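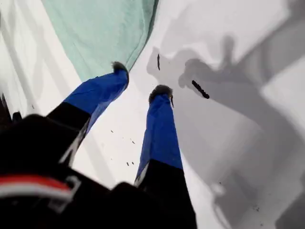
Figure 1. The mint-green cloth on the white work surface.

3.2 Folding trials

The second part of the project looked at how small cloths hold a fold. Bushra Mengal and Thomas Monti did the folding, and Beatriz Marinho kept the log. We used 8 cloths from Sandden and washed each one once before the first trial.

A trial started with the cloth flat. One edge was brought over to the opposite edge, pressed, and left for a minute. We then measured how far the top layer had crept back. We ran 319 trials between March and May.

The thicker cloths crept back more, mostly at the corners. A soft, curved fold was harder to measure than a sharp one, and two of us often got different readings on the same cloth. After talking to our supervisor, Teresa Pinheiro, we measured every fold at its midpoint. Earlier readings were left out of Table 4.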